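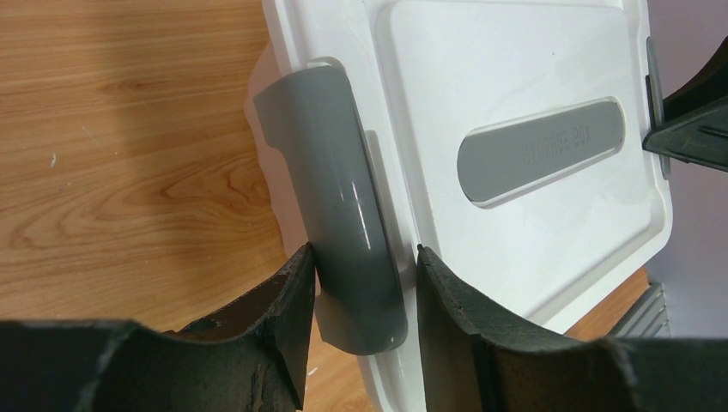

Rarnance open day, anyone else go?
Forum: Workshop & Automation > Days Out

gantrygoat
Went to the Rarnance open day on Tuesday with low expectations and a packed lunch. The email promised "an afternoon with tomorrow's workforce", which I took to mean apprentices. Two arms and a storage box, as it happened.

The set-up was a robot on a wooden table with a white plastic box, the sort with a lid and a grey latch on each side. The job was the latches. Undo both, lid off, lid on, do both up again. I stood there for 34 minutes. I have been to weddings where I paid less attention.

Anyone else there? I'd like to compare notes before I decide whether I was impressed or just glad of the sit down.

pennywasher
I was in the later group, after the talk. Did you get the talk? It had the word "journey" on a slide with nothing else on it.

I thought the latches were the best thing in the building. The Dramani stand next door had an arm moving blocks from one tray to another very fast and I'd had enough of that by the time I'd found somewhere to put my coat.

Old_Bodger
So a machine that costs more than my house can now open a box I can open with a sandwich in my other hand. Marvellous. What did it cost to get in?

gantrygoat
Free, Bodger. They even gave you a pen.

Old_Bodger
Then I withdraw half of it.

marl_and_clay
I don't think that's fair on them. Latches like that are a swine. You get your fingers either side, you have to lever the thing outwards without sliding off it, and the plastic is slippery and a bit bendy. Press in the wrong place and the whole box goes for a walk across the table. Picking up a block is nothing next to that. I've done block picking for a living and I was home by four most days.

The part I liked was that it used both hands. One gripper on the near latch, the other reaching over to the far one. Most of the demos I've sat through have one arm doing the work and a jig holding everything still, and the jig is the clever bit.

torque_of_the_town
Disagree, and I was there too. It was slow. In our session it went at the near latch, came off, went back, came off again, and the woman next to me said "ooh, go on" out loud as if it was a toddler with a zip. It did get there. But if you tried to sell me that for a packing line I'd ask you to leave.

Two latches, one lid, and I timed one full go at 143 seconds. I could have posted the box to Galirwood by then.

marl_and_clay
Nobody was selling it for a packing line though? The chap at the front said in so many words that it was learning work and that the speed was set low for the public.

torque_of_the_town
They always say the speed's set low for the public. I've been the public for thirty years and I've yet to see it set high.

pennywasher
Ours was quicker than that. I didn't time it because I was enjoying myself.

AmaD_Rindinent
Hello all, Ama Darko here. I work at Rindinent and we helped run the afternoon, so read this with whatever pinch of salt you like.

Torque is right that it was slow, and right that it slipped in the early session. Marl is right that we had it turned down. Both of you can have that one. The tips on those grippers are narrow so that they can get in beside a latch, and narrow tips don't leave you much room if you come in a few millimetres off. A wider finger would grip better and then not fit between the latch and the rim of the lid. We've been going round that particular roundabout since before Christmas.

Every member of the team has a favourite box by now. I don't recommend it as a way of life.

Happy to answer questions if I can. I can't do prices.

Old_Bodger
Question then. Why a storage box? Why not something useful?

AmaD_Rindinent
Because people have them at home, mostly. If it can only open something we made specially, we've learnt how good we are at making things specially. A shop box has a curved latch, a lid with ridges round the rim and a shiny finish, and whoever designed it wasn't thinking of us at all. It even says STORAGE BOX on the lid, grey on grey, in case the arm was wondering.

Old_Bodger
I'll allow that.

gantrygoat
Does it read the lid?

AmaD_Rindinent
No. Neither did I for the first month.

hexkey_hettie
Coming in from the other side of this, my mum has arthritis in both thumbs and clip lids beat her every single time. She keeps her Christmas decorations in one and rings me in May to ask if I'll be round in December. I wasn't at the open day but 143 seconds would suit her fine, she'd put the kettle on.

torque_of_the_town
That's a decent point and I'm annoyed about it. But would she not be better off with a box that has a loose lid?

hexkey_hettie
Tried it. The cat got in.

marl_and_clay
Ama, is it a camera on the wrist doing the work, or something overhead? From where I was stood I couldn't see round the arm.

AmaD_Rindinent
There's a small one at the gripper, so it gets a view between its own fingers to whatever it's about to take hold of. Very handy for the last bit of the approach. Less handy when the fingers are in front of the thing you want to look at. I'd sooner not go into the rest of the rig on here.

torque_of_the_town
So when it slipped, was that the seeing or the gripping?

AmaD_Rindinent
I haven't looked at the early session properly yet. I have a guess and I've been wrong with guesses before, so I'll keep it.

pennywasher
Can I ask about the tea? There were 6 biscuits on a plate for the whole of our group and somebody from the Dramani stand had three of them.

AmaD_Rindinent
That wasn't us. Rarnance did the catering.

gantrygoat
The pen's stopped working, by the way.

Old_Bodger
There it is.

marl_and_clay
Back on topic for a moment. If they do another one I'd like to see it with something heavy in the box, and the box not lined up nicely to start with. Chuck it down any old how and see what it makes of it. That would shut torque up, or it wouldn't, and either way I'd get a day out.

torque_of_the_town
I'd go to that. I'd bring the stopwatch.

AmaD_Rindinent
I'll pass it on. No promises on a date, the room has to be booked through Rarnance and they have a form. If it happens I'll post it in Days Out, and I'll ask about biscuits.

hexkey_hettie
Could you take a box if someone brought one? Asking for my mum.

AmaD_Rindinent
If it has latches and nothing alive in it, bring it along.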